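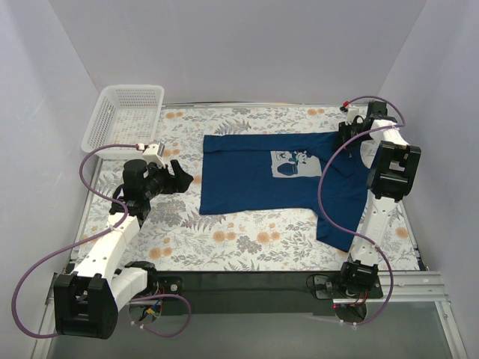

4.2 Splitting scanned files

I'll admit I expected Buvow to win this one. We gave each tool the same 146 scanned files, 2,770 pages all up, and asked it to split them wherever a blank separator sheet turned up. Dhanial got through the lot without fuss, but Buvow choked on anything over 500 pages – my colleague Mohsin Baloch ended up cutting those by hand (sorry, Mohsin!).
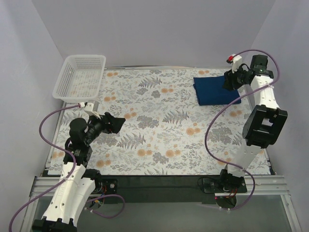 Figure 3. Work surface with white mesh basket and folded navy cloth.

Bookmarks were messier. Both programs kept the originals, but Dhanial renamed 30 of them after the source file, and I couldn't find a setting to switch that behaviour off.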